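Randomizing surfaces in a simulated grasping set

Our method trains a grasp policy on rendered scenes only, changing textures and light between episodes. You need the Mevbridge simulator and a two-arm robot model.

1. Load the kitchen scene and set the episode count to 1,760.

2. Assign wall, floor and counter materials at random. Keep the lights low in a share of the episodes - the policy has to cope with shadow.
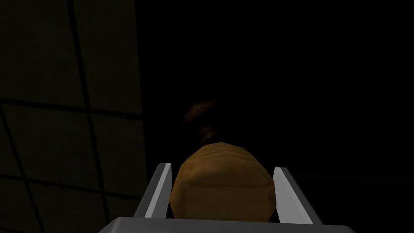 3. Save the wrist views and the body view at 10 frames per second. Use one clock for all of them. 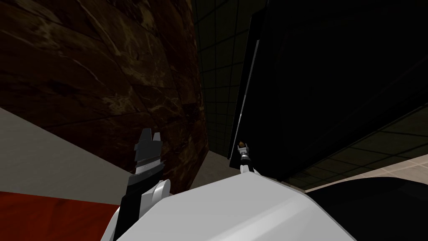 Render: Bianca Pascu / Moulin

4. Hold back 20 material sets for testing. Don't let them into training, even at low weight.

5. Log the finger opening at every step, including steps with nothing in the grip.
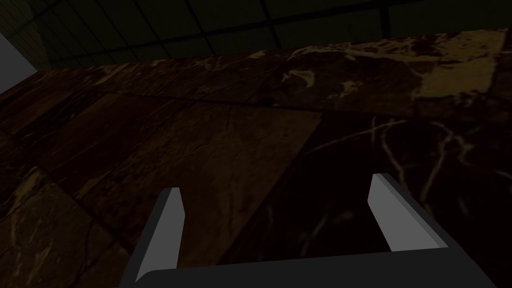

Can I reuse one material set across several episodes?
Up to 10 episodes per set worked for us. Past that, test scores on the held-back sets dropped.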